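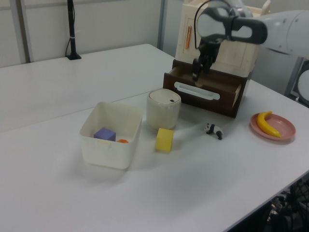 Ok so I have opinions about tiny storage now. This is a thread, sorry in advance 🧵

**1/** Back in April I decided every small toy and desk thing I own had to live in a proper place. No more mystery pile. My budget was 600 crowns and I blew through it on the first evening, mostly on little boxes.

**2/** The small cabinet was the best buy by a mile. Dark drawer front, long white handle you can grab without looking. I had a Nadex one before that and the knob came off in my hand, twice!

**3/** White open bin = stuff I can't be bothered to sort. Foam cube goes in there, little round orange thing goes in there, done. Annelies says that's cheating. Annelies owns 8 label makers (ok, 2) so I'm not taking notes from her.

**4/** The mini trash can with the lid is my favorite and it's so silly. Pencil shavings, bits of thread, gum wrappers. I empty it into the real trash at night and feel like a giant.
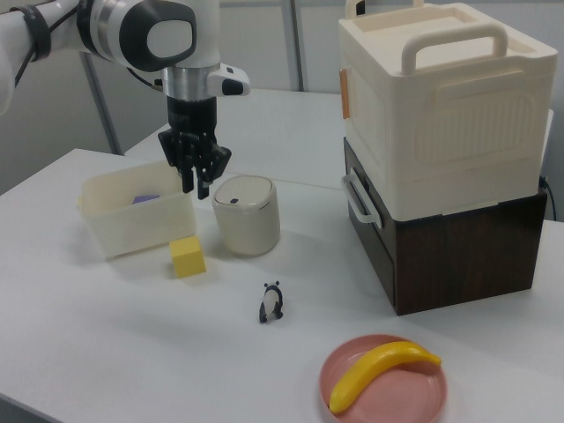
**5/** Big stuff goes on top of the cabinet, by the way. I put a large cream plastic box up there and it makes the whole corner look more like I meant it. Please don't put anything heavy up high if you have kids or a cat – learned that one at my sister's place.

**6/** The pink plate is for play food. Right now it's just the banana. I keep meaning to find a toy pear to go with it, so if anyone has a spare, my DMs are open.

**7/** Panda has no assigned spot. Panda goes where panda wants. I tried the drawer for a week and kept taking it back out again.

**8/** Dalibor asked if you need a white table for this. No, but it does help – small things show up right away and you stop losing them. My old desk was dark brown and I swear it ate erasers.

**9/** Next up is the shelf by the door, which has 2000 rubber bands on it for reasons I'd like to keep private. If you have a drawer divider that fits something this small, tell me the brand. Not Nadex please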